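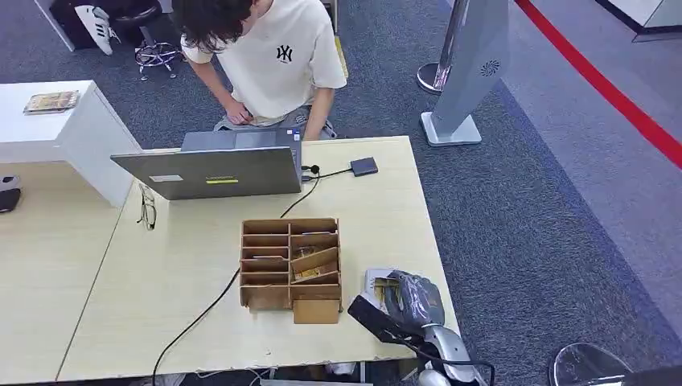 Plaltgate council race: Turura slate drops out, backs Palumbo list

Last updated: July 2020

We use cookies to keep you signed in. By staying on this forum you accept them.

northbank_66
The Turura slate filed its withdrawal with the town clerk this morning. All 4 candidates are out. Their notice says they will support the Palumbo list instead and that both groups had been talking since the spring. Their names come off the ballot if the clerk accepts the filing before printing starts. I haven't seen the full text, only the copy taped to the town hall door.

drywall_dan
I signed the Turura petition. So did my wife and most of our street. We signed for those four people and their plan for the bus depot. The Palumbo list wants to sell the depot. I don't see how you go from one to the other in a week and tell people it's the same thing.

northbank_66
The notice says the depot sale is "under review." Make of that what you want.

elmcourt
They were going to lose. Two slates going after the same voters on the east side would have handed the council to Drileo again. I would rather have half of what I want than none of it. Slates merge in this town every other election and people get over it.

drywall_dan
Drileo at least says what it's going to do. I don't like most of it, but I know what I'd be getting.

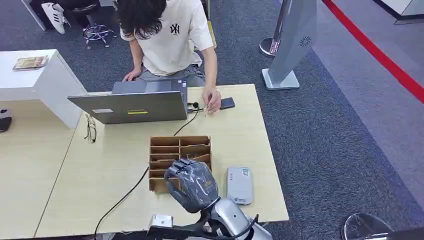
quietvoter
Dan, have you read the Drileo program this time? Page 2 has the depot closing as well, they just call it relocation. The new site is out past the water plant and there is no bus that goes there.

drywall_dan
I hadn't seen that. I'll read it tonight.

pmk
Does anyone know what happens to the petition signatures? It takes 30 to get a name on the ballot and you can only sign for one slate. If you signed for Turura, can you now sign for an independent? The filing deadline is still two weeks off.

northbank_66
I asked at the counter. The woman there thought a signature stays used once the petition is accepted, even if the slate pulls out later. She said to put the question in writing and they would pass it to the county.

elmcourt
That can't be right. In the December special election they let people sign again after a withdrawal. My neighbor did it.

pmk
Was that withdrawal before or after the petition was accepted? I think that's the whole question.

elmcourt
Before, I think. I'd have to ask her.

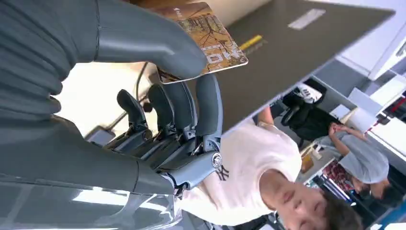 tollhouse
Signatures aside, I want to know what Turura got out of this. Four people don't walk away from a race for nothing. If one of them ends up running the planning office next year, we'll have our answer.

elmcourt
You have no evidence of that.

tollhouse
I don't. I'm saying watch the appointments.

quietvoter
Both groups are supposed to be at the candidate night in the school gym. Ask them there. Written questions go in the box by the door and they have to read them out.

pmk
I sent my letter to the clerk about the signatures. Will post the reply when I get it.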